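Larkenham Institute of Interior Trades
Care of Furniture and Furnishings, Unit 4: Reading and Cleaning Wooden Tabletops
Course handout. Instructor: Mireille Khalaf

Students should read this handout before the March workshop. It covers the inspection of a light-toned wooden top and the routine cleaning that follows.

4.1 Inspection
Inspection comes before any cloth or cleaner is used. Stand at one end of the table and look along the surface toward the light. Scratches, rings and dull patches show best at a low angle. Then move to the long side and repeat. Record what is found on the condition sheet, using the grid letters given in Unit 2.

4.2 Grain direction
All wiping and all sanding follow the grain. On most tops the grain is straight enough that direction is obvious. Where it bends, the hand must bend with it - short strokes are better than long ones in these areas. Strokes made across the grain leave fine marks that may not appear until a finish is applied.

Strong overhead light tends to wash out a pale surface. Shade the area with a hand or a sheet of card and the lines will become easier to follow. 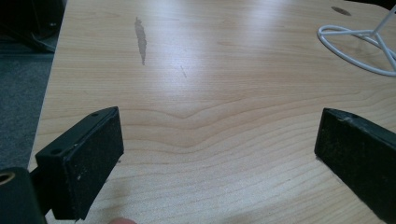 Figure 4.1. Pale, honey-toned top with fine grain bending to a shallow V near the center. Note the glare in the upper middle area.

4.3 Cleaning and light sanding
Dust with a dry cotton cloth. Wipe with a second cloth, dampened and well wrung, and dry at once. Do not let water stand at the edges. Sanding is done only with the approval of the instructor or of Shinji Kuroda, who supervises the bench area. Begin no coarser than 180 grit and vacuum the surface between grades.

4.4 Submission
Each student will submit a condition sheet and a written treatment proposal of up to 1,000 words. The proposal must include a sketch of the grain with arrows showing the direction of work. It carries 60 points. Questions on grading should be addressed to Qusai Ghanem.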